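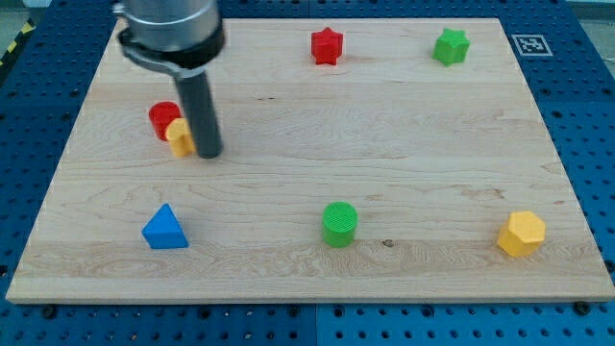

A maple board on a blue perforated metal worktable. The seams between the joined strips are faint but visible.

Search tips Go Popular: oil stains, drawer runners, glue

Reading time: 3 min

Care of Maple Boards and Work Surfaces

The Dirndale Household Advice Service receives regular inquiries about light-colored wooden boards. Maple is hard and close-grained, and a well-kept board will serve for many years. The following guidance applies to boards used for crafts, play and light assembly. Boards used for food should be finished only with products labeled for that purpose.

Daily cleaning

Lift small items off the board before wiping. Sliding them grinds dust into the surface. Wipe along the grain with a cloth that has been wrung out well, then dry at once. Do not soak the board or leave a damp cloth on it.

Colored blocks and painted pieces

Red pigments are the most likely to mark pale wood. Wash painted pieces separately and return them to the board only when fully dry. Light marks can usually be removed with a little mild soap.

Dark streaks

Brown lines running with the grain are natural in maple and should not be sanded. A stain generally crosses the grain or has a rounded outline.

Sanding and oiling

Dust the board and check the seams with a fingertip. If an edge can be felt, sand lightly with 200 grit. Apply a thin coat of oil to both faces and all four edges, and wipe off the excess. Treating one face only may cause the board to cup. Lay oily cloths flat outdoors to dry before disposal.

Placement

A perforated metal table allows some air to reach the underside. On a solid bench, raise the board on thin battens overnight after cleaning. Keep it away from radiators, particularly in February, when indoor air is dry.

Ask for leaflet 2764 at the service desk. Text reviewed by Seija Kemppainen.

Comments (3)

Rissanen: Does the same apply to beech? Mine has opened at one seam.

Seija Kemppainen: Yes. Please have the open seam glued and clamped before you oil it.

gandine54: Oiled only the top last winter and it cupped badly. Will do both sides this time.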